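Tighten the Cable First

Every maintenance guide for a two-armed table robot begins with calibration. Mine would begin with the cable. We have run the Drallness cell since January, and I have yet to meet a fault that deserved the software meeting it got.

The arm drifts, so somebody opens a laptop. Two hours later somebody else wiggles a connector and goes home a hero. Kushwaha, who sold us the mounts, print a 5-page checklist, and the connectors are on the last page, after the warranty.

I would also like a word about dishes. People assume clearing a table is the easy job you give a machine before the real one.
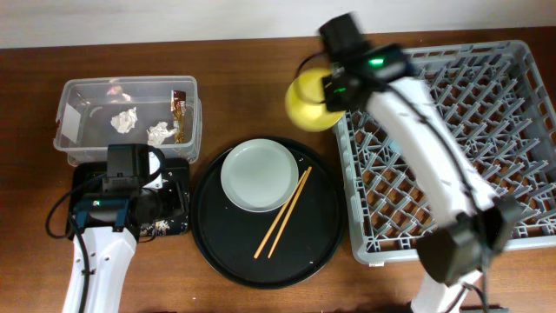 Our log stands at 2,309 runs, and the bolts on the base mounts have been retightened more often than I care to admit. A cup weighs next to nothing -- the arm swinging it does not. So check the bolts, then the cable, then the gripper pads. If it still drifts after that, by all means open the laptop. I'll put the coffee on.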